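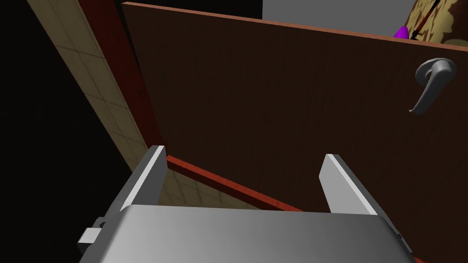 4.2 Door Opening Task

The door task was assigned to the second group of student teams in the Wadico course on mobile manipulation. Each team received the same simulated apartment and the same two-armed robot model, and each was asked to submit a single control program that would open an interior door and bring the robot through the doorway. Teams were free to choose which arm operated the lever handle. Demonstrations were recorded by the students themselves through the Amar teleoperation interface, and the full set of 3,722 episodes was shared among all teams before training began.

An episode was scored as complete when the base of the robot had crossed the door line. Contact between an arm and the door frame was logged but carried no penalty, following the practice of Mikuš in the earlier drawer task (Section 4.1). 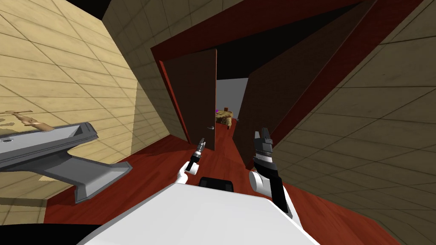 Figure 3. View over the robot's upper body toward a partly open door, with the neighboring room and a wooden table beyond. Both grippers are empty.

Of the shared episodes, 1,074 were set aside for evaluation. The remainder was used for training, with a limit of 3,000 updates per submission. Cillian Keogh, who supervised the laboratory sessions, reviewed all failed attempts together with the students. The most frequent error was an approach made too low on the door, so that the fingers closed well beneath the handle. Several teams corrected this by adding views from the wrist camera to the input of their program.

Passages with two doors proved more difficult. The arms must be kept close to the body while the base moves forward, and programs trained only on single doors tended to extend them too early. The Cendetti team addressed the problem with a separate arm posture for travel, which was held until both door edges had been passed. 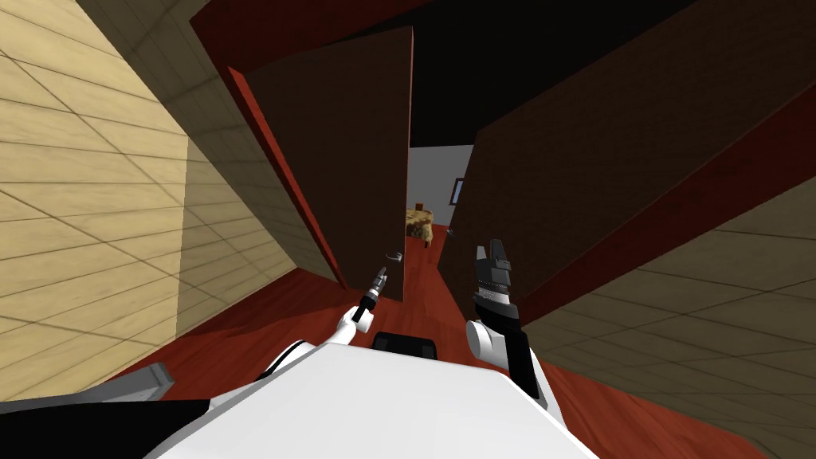 4.3 Assessment of Student Reports

Written reports were graded separately from the performance of the submitted programs. Each report was read by two instructors.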